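Grinduner Home and Pantry
Storage baskets and serving trays

Zirell Slotted Basket, light blue
Order code 3873

The Zirell basket is intended for the storage of bottles, packets and other small goods in kitchens, canteens and shared pantries. It is a rectangular plastic basket with rounded corners, a thick rim and slotted sides, so that the contents may be checked from the side as well as from above.
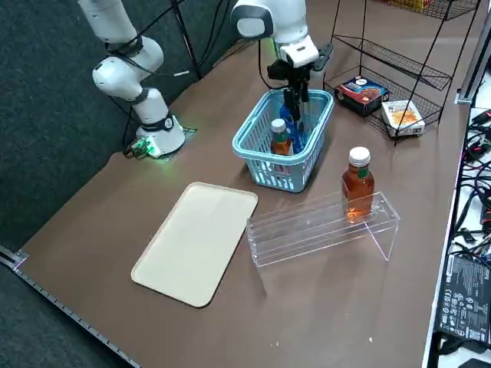
Pilkington, February

The basket is now held in stock at our Pilkington warehouse and may be ordered singly or in cartons of 13. Orders received before noon are sent out the same day. Customers with a standing account should quote the order code given at the top of this page.

Small bottles may be kept upright beside wrapped goods. Larger bottles are better placed outside the basket, on a shelf or a raised stand, where they can be reached without disturbing the other items. A clear acrylic stand with a flat top suits this purpose and takes up little room on a worktop.
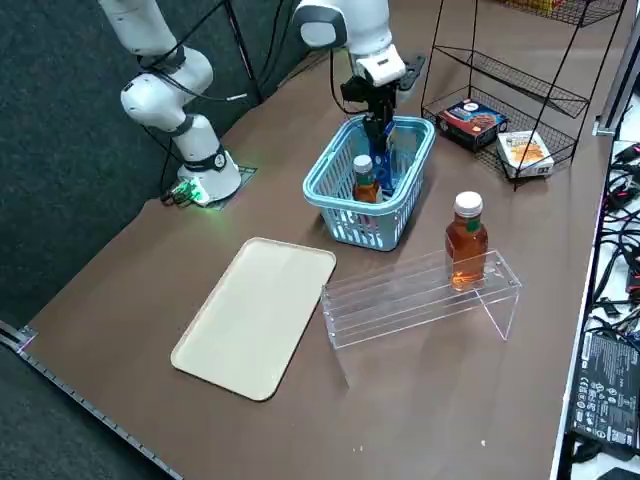 Where several baskets are in use, we advise that each be given over to one class of goods and labelled on the rim. Heavy items should be put in first. The basket should be emptied before cleaning, washed by hand in warm soapy water and left to drain upside down. Scouring powder should not be used.

The Trotov tray, in cream with rounded corners and a slightly raised rim, is sold separately. It is suitable for setting out goods taken from the basket and may be cleaned in the same way.

Carton weight: 900 g
Minimum trade order: one carton
Trade customers ordering 400 baskets or more in a year may apply for contract terms.

Damaged goods must be reported within 13 days of delivery. Please keep the outer packaging until the claim has been settled.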